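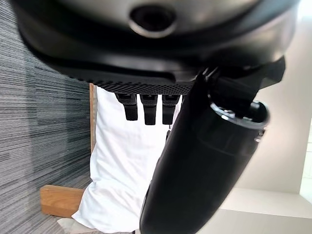 Gloss black, matte black and the textured strip between them. White behind.

Darnwood Workshop Forum > Materials and finishes > Cleaning and care
Thread: Gloss black, matte black and mesh – one cleaning method or three?

bijan_r
07/07/2020
I need a single written cleaning procedure for black casings that mix finishes. The curved gloss areas are straightforward enough in principle. The strip along the lower edge is charcoal with a very tight pattern of dots, and the parts hanging under it are matte with small notches near the top. There is also a round opening with a thin metal-coloured ring.

Current method is a dry cloth on everything, then Clutanum spray on the gloss. Results on the gloss are acceptable under ceiling lights and poor under a low lamp, where fine circular marks show up. On matte parts generally I get shiny patches after a few months. What are people using, and in what order?
Bijan Ranjbar

oldvarnish
Stop using a dry cloth first. Most fine marks on gloss black come from grit dragged across it by somebody trying to clean it. Blow the dust off, or use a soft brush, then a damp microfibre folded to 8 layers so you can turn to a clean face. Straight strokes along the length of the part. Circles catch the light from every direction.

tessel
Agree on the brush, disagree on the direction. Stroke direction makes no difference if the surface is free of grit. If it isn't, you have scratched it either way.

oldvarnish
It makes a difference to what you see. A straight scratch shows from one angle. On a convex curve like that one the highlight moves as you walk past and will find every circular mark on it.

tessel
Fair, for appearance. The damage is the same.

pumice_lane
What is in Clutanum these days? The older bottle I have lists a silicone. That would explain the shiny patches if any overspray reaches the matte parts.

bijan_r
Checked the label. It does list a silicone. I spray on to the cloth, but the same cloth then goes over everything.

pumice_lane
Then you have your answer for the matte. Use a separate cloth and no product with silicone or wax in it. Some of the shine may also be the texture wearing flat, and no cleaner will bring that back. To tell which, wipe a small patch with isopropyl. If the shine goes, it was residue.

mk_farrow
Careful with isopropyl. I used 70% on a gloss acrylic cover from Hirnance and got a web of hairline cracks near the screw holes by August. ABS is usually fine. Acrylic and polycarbonate under stress often aren't. Find out what the plastic is before anyone puts solvent on it.

tessel
The cracks could have been there already. One cover is not much evidence.

mk_farrow
Two covers, same batch. The one I left alone is still clear. I accept it isn't a trial.

oldvarnish
Either way, test somewhere out of sight and wait overnight.

quillon
Nobody has dealt with the dotted strip. Microfibre is the wrong tool if the pattern is open, as it sheds lint into the edges of the holes and the lint shows grey on charcoal. Soft nylon brush, bristles about 6 mm, with a vacuum nozzle held beside it. No liquid until you know what is behind the strip. If it turns out to be a solid surface with raised dots, a barely damp brush is safe.

bijan_r
I can't tell by eye whether they are raised dots or holes. I will assume holes.

quillon
Sensible. Treat the round openings the same way – brush outwards, never spray. Cotton bud for the metal-coloured ring, slightly damp, and a dry one after it. If the ring is plated, leave polish alone.

pumice_lane
On cloths: the Arancibia edgeless ones are worth the money for gloss. Stitched hems leave lines. Wash them without fabric softener or they smear.

tessel
Any edgeless cloth will do. The hem is the problem, the maker isn't.

bijan_r
Draft procedure, comments welcome:

Brush loose dust off everything, top to bottom, vacuum nozzle alongside.
Textured strip: brush only, no liquid.
Notches and gaps between parts: small dry brush.
Gloss: edgeless cloth, damp with deionised water, straight strokes, turn to a clean face often. Dry with a second cloth.
Matte: its own cloth, water only, light pressure.
Metal-coloured rings: cotton bud.
Clutanum: withdrawn. Isopropyl only after a test patch, with the plastic identified first.

oldvarnish
Mark the cloths by colour or they will be mixed up within 8 days. I would do the gloss last, after the matte, so nothing falls on it once it is finished.

mk_farrow
Add "cool surface" at the top. Water on a warm black casing dries before you can wipe it and leaves spots.

bijan_r
Both added. Gloss moved to the end.

quillon
What are you checking it against? A white background hides white lint at the edges. Put a dark card behind for the final look.

tessel
Lint on the outline, perhaps. For the gloss surface itself the lamp matters far more than the card.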